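Plinport students teach a robot arm to work the microwave

By Arnout Dewulf

29 December 2019

PLINPORT - It takes a person less than a second to open a microwave. It took the Plinport High School robotics club most of November to get a robot arm to do the same thing, and when it finally did, the cheer could be heard two classrooms down.

"I was in the hallway and thought somebody had gotten hurt," said Gorazd Popescu, who teaches physics at the school and has run the club for six years. "Then I walked in and they were all jumping up and down in front of a microwave."

The project is the club's entry in the Flunon Challenge, a regional contest for high school teams that asks students to make a robot do a household chore from start to finish. Teams pick their own chore. Last year the Plinport students chose folding dish towels and finished in the middle of the pack. This year they wanted something with doors, buttons and a bit of danger of spilling, and a sophomore suggested warming up a bowl of soup.

It sounded easy, and then they started writing down the steps! The arm has to find the oven, press the release, get out of the way of the door, swing it open the rest of the way, put the bowl in, close up, choose a time and press start. After that it has to do a good part of the list again in the other direction, with a full bowl. The students' first list of steps fit on an index card. The current one is taped to the classroom wall and runs nearly to the floor.

The club calls its robot Sodis. The arm was bought used over the summer, after a season of car washes and a very successful chili night that raised $1,379. The software is the students' own, built on top of free tools they found online, and it gets rewritten so often that Popescu now makes them keep a paper log of every change.

On a recent afternoon the team was working on what they call the approach, the last few inches of travel before the fingers touch the oven. A small camera rides at the wrist of the arm, right behind the gripper, and it gives the program its closest look at what is coming. The students kept the picture from that camera up on a laptop and argued cheerfully over it. Should the fingers start wide or closed? Should the arm come in straight at the door release, or a little from the side? One student held out for coming in from the side and was given 30 tries to prove it. By the end she had won most of the room over.

Much of the work is like that. The team runs the same small move over and over, changes one thing, and runs it again. The paper log shows 337 recorded attempts on the door release alone, some of them with comments in the margin such as "so close," "NO" and, on one page, a drawing of a crying soup bowl.

Pressing a button turns out to be a good lesson in physics. Push too softly and nothing happens. Push too hard and the whole oven slides back across the table, something the students saw plenty of in the early weeks. They tried putting a rubber mat under it, then took the mat away again because the contest will not allow one. What they have now is a program that pushes a little, checks, and pushes a little more.

"That was my favorite day," said Popescu. "They stopped asking how hard to push and started asking how you would know when you had pushed hard enough. I could teach a month of classes off that question."

The labels on the oven brought another kind of lesson. They are in Chinese, and on the first day only one member of the club could read them. She wrote out a chart for everybody else, with the characters on one side and the English on the other, and the rest of the team has been picking up words ever since. They now call out "miao" for seconds and "fen" for minutes during test runs, with wildly different accents, and a few have asked whether the school might offer a class.

The chart came in handy for the program too. The students are training the arm to find a button by what is printed on it, so that it won't be lost if the oven gets moved a few inches between runs. The contest judges are known to do exactly that. To give the program plenty to learn from, the club has collected 4,000 pictures from the wrist camera, taken with the oven turned this way and that and with the classroom blinds open and shut. Sorting them has become the job people do while they eat lunch.
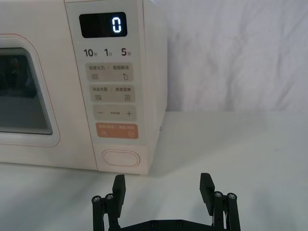
The view from Sodis' wrist camera, with the gripper open in front of the microwave. The labels under the display read 10 seconds, 1 minute and 5 minutes.

Money and parts are a constant puzzle, but the club has had help. Krishnan, a machine shop on the east side of town, cut a new mounting plate for the arm at no charge and let the students come and watch it being made. Three of them stayed until closing. One has since asked about a summer job there, and the shop has told her to come by when school lets out.

The club is also growing. It started the school year with seven members and has more than doubled, partly thanks to the noise. Students who come to see what the shouting is about tend to get handed a screwdriver or a stack of pictures to sort, and a good number of them come back the next week. There are freshmen who had never written a line of code in September and are now fixing seniors' mistakes, which the seniors take fairly well.

The soup, for now, is water. Popescu made that rule after an early test with a bowl of dry rice, which the club was still finding in the heating vents weeks later. He has promised that once Sodis can carry a bowl of water from the table to the oven and back five times in a row without losing a drop, the team can move up to tomato. The best streak so far is three.

There is still plenty to do before the contest in the spring. The door gives the arm trouble on the way closed, since it needs a firm nudge at the very end and the program tends to quit early. The team also wants to shave time off the full run. At the moment it takes so long that the students have started joking about who would starve first. A smaller group is working on what happens when something goes wrong, so that the arm can back up and try again on its own. Judges give extra points for that, and the students say it is the part they are proudest of, even in its half-finished state.

They will be back at it as soon as the winter break is over, and several have asked if the room could be opened early. Popescu said he is thinking about it.

"I told them to go home, sleep in and see their families," he said. "I got two emails about the door before I had made it to my car."

The public can see Sodis at work at the school's winter open house, where the club plans to run the arm all evening in the physics room. Visitors will be able to try the controls themselves and see how many tries it takes them to get the door open. Admission is free, and the club will be selling chili, warmed on a regular stove.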